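September, Laborbuch Voyle, nachmittags

So, endlich mal wieder Tellerkram! Der Tisch ist abgewischt (mit Multivau, riecht streng, geht aber gut weg) und das Drahtgestell steht jetzt rechts, wo ich es schon seit Wochen haben wollte. Türkis, Lavendel und Rosa stehen drin, der hellgrüne liegt noch auf der Platte. Das Gestell ist von Kalel und hat mich fast wahnsinnig gemacht – die Abstände zwischen den Drähten sind ja ganz hübsch, aber unsere Teller haben einen hochgezogenen Rand und kippen gern nach hinten weg. Habe die Füße mit Filz unterlegt, 11 Minuten Gefummel, seitdem bin ich zufriedener.

Noch offen: Teller nachwiegen, die Waage ist gerade bei Nest. Und die Fuge in der Wand mal anschauen, dunkel und schmal, mich stört sie eigentlich nicht, aber Staub sammelt sich da bestimmt.
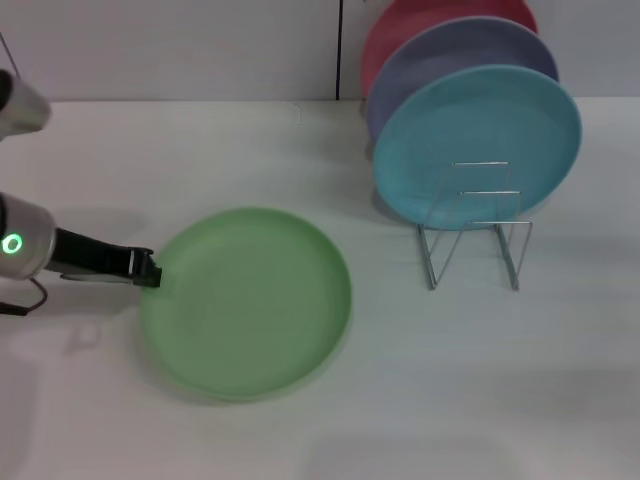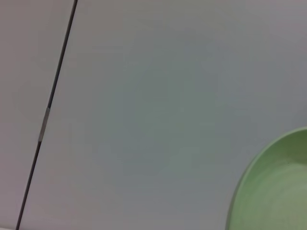
Glenys Beddoe: Filz ist okay, aber bitte nicht ankleben, das Gestell muss zwischendurch in die Spülmaschine. Und die Waage steht wieder im Schrank, Fach 43.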